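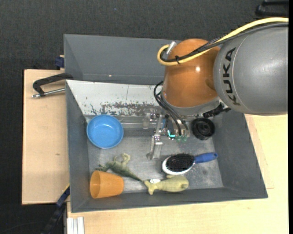
2. Bin and contents, sorting room, Flidell site

Inspected: September, morning. Inspector: Ruxandra Căpraru. Form 2098.

2.1 Bin, general. Large, gray, rectangular, with sloping walls. PASS
Comment: Identification label to be renewed at next service.

2.2 Back panel, white, sloped. PASS WITH COMMENT
Comment: Scraped gray marks along the lower part, heavier toward the center and right. Small specks elsewhere. Wipe down and check again by hand – any burr that catches a cotton glove is a fail.

2.3 Items in bin. PASS
Comment: Bowl (blue), cup (orange), toy dinosaur (green), toy sea animal (yellow-green), hairbrush, one black round object. Mixed load permitted under the Onder procedure. Limit is 50 items per bin.

2.4 Black round object. OPEN
Comment: Not on the item sheet. Océane Landry to identify it and add a line, or remove it.

2.5 Toys, small parts. OPEN
Comment: Pull test outstanding on both toys. Record results on page 3.

2.6 Hairbrush. PASS WITH COMMENT
Comment: Store apart from the bowl and cup after sorting. Same comment as last round, no change to the storage sheet yet.

2.7 Cleaning record. FAIL
Comment: Two entries missing. Dudis cleaning crew to complete and initial before the next shift – copy to Flores.

Reinspection required for 2.4, 2.5 and 2.7 only.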